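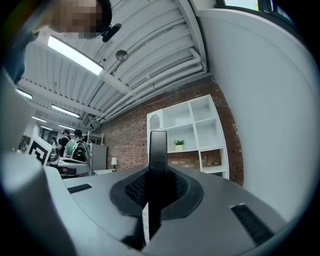
July, bench log: grip rules, second pass

Started at 7:40. Spent the first hour on the handling sheet for the hand-held grippers. Gintarė Ramanauskas had marked up my draft and cut it from two pages to one. Her main objection was that I had mixed pass/fail checks with advice. She is right. Checks now go on the front, advice on the back.

Checks as they stand tonight:

Finger seated in the collar, no play when pushed sideways with the thumb. Rubber boot free of tears and grit. Vent slots clear, palm and sleeve kept off them. Marker board upright and not moved between calibration and the first take. If it has been moved, calibrate again, no exceptions for small nudges.

We argued over the replacement interval for the fingers. The Camard sheet we inherited says 4,000 closures. Our own log has one finger replaced at 1,098 and another at 537, both for edge wear, so a single number is not much use. I wrote it as inspect every 50 takes, replace on visible wear, and record the count either way. Gintarė wants a wear limit in millimeters. Agreed in principle – we have no gauge that fits behind the collar, so it stays open.

Naming. Bukhari calls a take any recording with the trigger pulled at least once. Kindel calls it one complete task. Our sheet used both meanings in the same paragraph. Went with the Kindel definition and added "attempt" for everything else. Old logs will not be relabeled.

Also struck the line "operators should take care near others." It cannot be checked. Replaced with: one operator per bench, and say "moving" before stepping back.

After lunch I redid the file header to match Flotent import. Two fields still fail on blank entries. Left it.

To do: order collars, print the sheet, ask about the gauge.

3 comments
2 shares

Recent entries
Bench log: calibration drift and when to stop
Bench log: labels on spare parts
Grip rules, first pass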